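26th September - bench notes, pick and place cell

Went through the draft of the Wasell safe working rules again, the version Lesego Coetzee sent back with comments. There are 16 of them. I would keep half. The rest read as if they were written by people who have never had to stand at a bench with an arm for an afternoon.

Rule 2 says the workspace must be "clear of all items not required by the task". Fine, but required according to whom? Tadeo Montecinos reads it as nothing on the table except the part and its target. I read it as nothing inside the reach. We argued over it for longer than it deserved and wrote down neither version.

Rule 5, speed limits while a person is within arm's length. The draft asks for a reduced setting and then never says who checks it. Zisness have a printed card at each station that gets initialled at the start of a run. I laughed at that last year. I'm less sure now, having found our own setting back at 100 per cent with no note in the log. 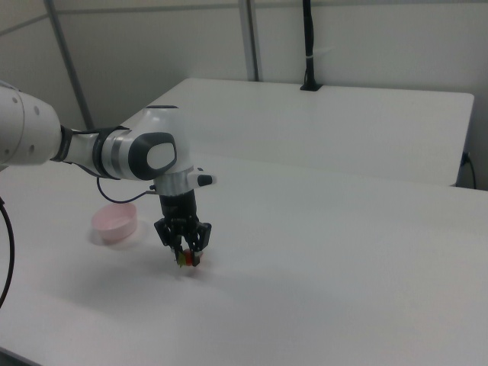 Cables are the bit I'd want rewritten. "Cables shall be managed" is not a rule, it's a wish. If we want slack at the wrist, say how much, and say in which pose it gets measured - a loop that looks harmless with the arm bent can be tight at full stretch. Same for power leads behind the tables. Either they're tied or they aren't.

The Mavromatis checklist gets quoted a lot in the comments. It reports 91 per cent compliance after the first month, which tells me people ticked boxes. I'd like to see what happened to the stoppages. Tadeo says the figures exist. Haven't seen them.

Grip force: the draft has one value for everything. Daft. A small light thing and a full bottle don't want the same squeeze, and the rule should point to a table per object. Alen's old sheet would do as a start if somebody fills in the blanks.

To do:

- send Lesego my rewording of 2 and 5
- ask Tadeo for the stoppage numbers, in writing
- try the Zisness card on one station until the end of October, then look at the log before anyone calls it a success
- e-stop reach test from the seated position, still not done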